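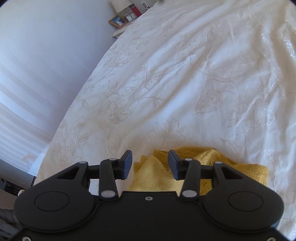
Last edited Monday, 7:40 pm

Okay friends, robotics club update, and it's going to be a long one, so get comfortable. A few of you asked how the cloth folding project at Prenimton is coming along, and I've been saving it all up.

For anyone new: we're the after-school team, and our spring entry for the Irnell student challenge is folding. Soft stuff only. Every student takes a turn running the gripper by hand, and those recordings are what we train on.

So far we have 198 clips turned in, and 176 of them passed the check. I was so proud I read the number out loud twice! The others mostly had a thumb over the lens or started too late, and we can redo those.

Yellow cloth on a cream duvet is my favorite pairing right now. You want the cloth to stand out, and the leaves and flowers on the duvet give the software plenty to hold on to when it works out where the gripper is.

Stripes of sun through the blinds are welcome too, by the way. Eamon McGrath (our mentor, endlessly patient) wants bright rooms, dim rooms and everything in between. Please don't tidy the nightstand for us either - a lived-in bedroom is just right.

Now, the fingers. Ionuț Neagu spent two whole meetings on the linkages, and the thing he keeps telling the younger kids is to check that the pivot pins are all seated before they start. He's right, and I say that as the person who once crawled under a desk looking for one.

Also, come in open! Fingers apart over the cloth, pause for a breath, then close. Half the rejected grabs I've watched were somebody in a hurry, and I include myself in that.

Next up is the Lenihan room, where we try the first trained version on the arm. Small towels first, then pillowcases if it behaves. Parents are welcome to come watch, and there will be snacks - I'm bringing the lemon bars again.

Oh, and whoever has the spare charger, please drop it back in the blue bin before then. Thank you, thank you!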